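Jul 6, 2024
By Shahnaz Majumder

4.3 Recording and scoring a drawer demonstration (hand-held grippers)

Read 4.2 first. The Kuditz paper says this step takes an afternoon to learn. It took our group at Gostetstead most of February, so allow more time than the paper does.

1. Close the drawer fully and put one object on the desktop. Write down which object.

2. Check that every face of both marker cubes is clean. Wipe with a dry cloth only.

3. Hold one gripper in each hand. Start the recording before you reach for the drawer.

4. Open the drawer at a normal pace. Don't slow down for the tracker. Slow demonstrations gave us nicer plots and a policy that dawdled.

5. Place the object, close the drawer, stop the recording.

CAUTION: Keep fingers behind the jaw. The drawer front will pinch.

6. Score the take straight away as keep, doubtful or drop. A second person does the scoring, without seeing the tracker's own rating.

NOTE: The Tudska tracker gives each take a confidence value. We compared it with hand scores on 500 takes and wouldn't lean on it. It favoured takes where the cubes faced the camera, whether or not the object ended up in the drawer.

7. Stop at 700 kept takes per piece of furniture. The claim that results keep improving past that point rests on one desk and one operator. Our full set of 3,537 takes didn't settle it.

8. Before reporting a success rate, run 100 trials on furniture left out of training. A rate from the training desk tells you very little.

Comments

Gayan Saha: Does step 6 apply to the doubtful pile too? We've been rescoring ours and the labels keep moving.

Fereshteh Khosravi: Same trouble. Two scorers, then drop anything they disagree on.

Pranab Barua: I'd still like to see the 500 broken down by operator.

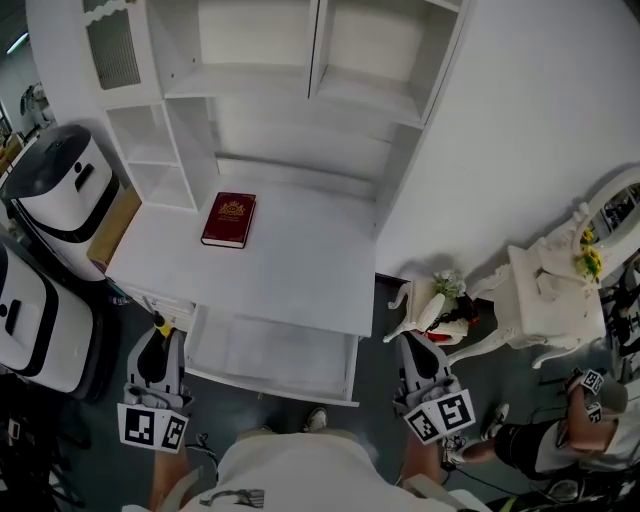
Figure 4.3. White desk with the drawer partway open, one gripper on each side.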